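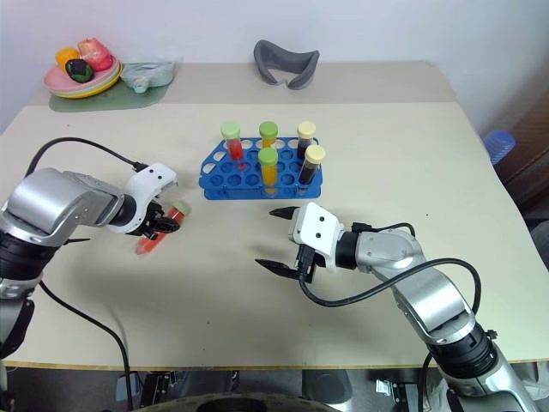 The sorting bench at Cevton used to be the place you were sent when you had annoyed the shift lead. It sits at the far end of the receiving floor, past the refrigerators, and for years the job there was the same from clock-in to clock-out: pick up a tube, check the cap, stand it in a rack, pick up the next one. A good sorter could do it while holding a conversation about something else entirely. A tired sorter could do it too, and that was when tubes ended up in the wrong row.

I spent most of a week at the lab in May, and on my first morning I had to ask three people before I found anyone willing to be called a sorter. The title has nearly disappeared. What the lab has in its place is a pair of arms, one reaching in from each side of the table, and a group of technicians who are teaching them the trade, tube by tube.

It's wonderful to watch, and I say that as someone who arrived expecting to be bored by lunchtime. The job sounds like nothing. Then you see a gripper close on a tube that's lying at an angle on a smooth tabletop, with a rounded end that wants to roll, and you start to appreciate what your own fingers have been up to all these years. The tube has to come up, turn upright and go down through a round opening not much wider than it is. If it goes in crooked it can lean against its neighbor, and a leaning tube is a nuisance to whoever reaches for it next.

The technicians train on a table of their own, away from the patient work, with practice tubes in the same cap colors they see every day. Green caps, pale yellow caps, dark contents, amber contents. One of them told me she can now tell from across the room whether a pickup is going to go well, just from how the fingers line up before they close. She spent six years on the old bench and her wrists still remind her of it in cold weather.

The lab handles 1,890 tubes on an ordinary weekday. Under the old routine that meant two people standing through every shift, with a third pulled in on Mondays to deal with the weekend backlog. The arms don't replace that whole flow, at least so far. They take the steady middle of the day, 40 racks or so when things are running smoothly, and people handle the early rush, the odd sizes and anything with a smeared label.

What has changed most is where everybody stands. The bench crew used to face a wall. Now they move around. Two of them have gone over to the analyzers, a transfer that used to take years of waiting for somebody to retire. Another splits her time between the floor and the training table, where she decides which mistakes are worth practicing on. She keeps a notebook of them. I got to read a few pages and it's a terrific document, full of entries like "cap brushed the rack, went in anyway, do again" and "second hand came over too early."

That second hand is a subject of real debate here. Left and right can share a job or get in each other's way, and the crew argues about it over lunch like people arguing about outfielders. Should one arm hold the rack steady while the other places? Should they work on separate tubes and stay out of each other's path? The Finard site, the sister lab across the river, runs its arms one at a time. Cevton thinks that's timid. Finard thinks Cevton is showing off.

There were worries, and some are still around. When the plan was first posted in the break room, almost 50 people signed a sheet asking for a meeting, which was everyone on the day shift and a good part of the night. They got the meeting, and a written promise that no one on the bench would lose hours in the first two years. A few want to know what comes in year three. Management hasn't said, and people bring it up, politely, every Friday at the floor huddle.

The night crew has its own complaint, namely that the day crew gets all the fun. Their turn at the training table begins next month. Somebody has already taped a sign-up list to the refrigerator door, and by the time I left there was writing in the margins.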